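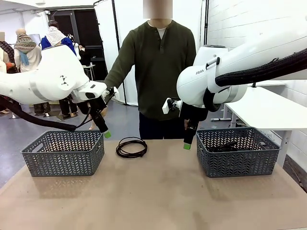

Two white robot arms over a paper-covered table.

How to Clear the Crane Bonus in Ultodari

If you've been feeding lives to the old Ultodari cabinet (or the home version, which plays the same) and the crane bonus after stage 5 keeps getting the better of you, pull up a chair. I lost a whole September to it, and I'm happy to share what I scribbled down!

First, get there with at least 2 lives. The crane borrows one if you drop a lantern, and the game is over on the spot if you haven't got a spare. Stay on the top ledge through Pruvdale, skip the coins, and let the moths fly under you. 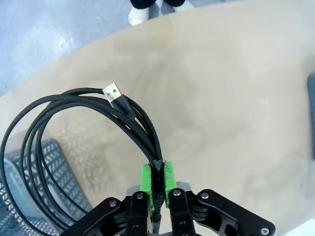 Once the music changes, don't touch the stick right away. Wait for the second drumbeat, then tap left in little nudges, because holding it down makes the crane swing and then you're chasing it all over the screen. Each lantern is worth 200 points, and the red ones are no harder to grab than the blue. 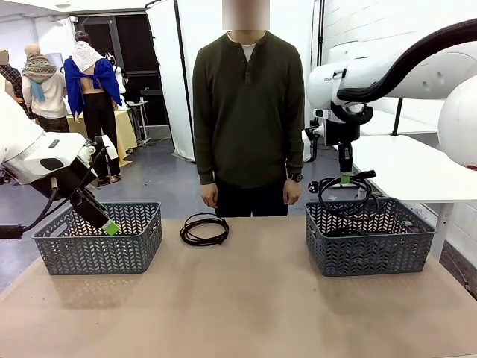 Dropping the lantern is where most runs fall apart, mine included. Press the button while the claw is still leaning and the lantern slides in nicely. Think of the left gripper in the photo, tilted with its green fingertip pointing down into the basket, and you've got the lean I mean. Ketsara Rungrueang taught me that one, and my next score was 1,844, which I was awfully proud of. After the last lantern, hold up to skip the tally and go straight on to stage 6.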